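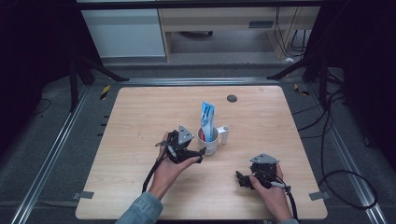

Start Profil Beiträge Medien Folgen

Zelle 2 in Flomitz läuft wieder. Schreibt jedenfalls Flellum in die Rundmail. Ich war gestern bis abends dran und würde das vorsichtiger formulieren.

Der linke Handgreifer verlor ständig die Verbindung. Diagnose vom Support: Software, bitte Update einspielen. Update eingespielt, Fehler 1081 kam wieder. Natürlich.

Dann das Kabel getauscht. Seitdem Ruhe. Die Kabel hängen frei vom Griff nach unten, bei jeder Drehung zieht es am Stecker. Zugentlastung? Steht im Prospekt.

Zum Testen Becher und Zahnpastatube, beide Hände, 37 Durchgänge ohne Abbruch. Klingt gut. Der alte Stecker hat beim Einrichten im April auch erst mal gehalten.

Puvora nennt 2000 Stunden wartungsfrei. Gemessen vermutlich an einem Greifer, den keiner anfasst.

Die Montageplatten oben auf den Greifern habe ich nachgezogen, rechts war eine Schraube locker. Im Wartungsplan kommt die Platte gar nicht vor. Hab sie mit Bleistift dazugeschrieben.

Ersatzkabel für rechts ist bestellt. Bis dahin glaube ich an die Reparatur so weit, wie das Kabel reicht.

Zuletzt aktualisiert: 20. Dezember 2021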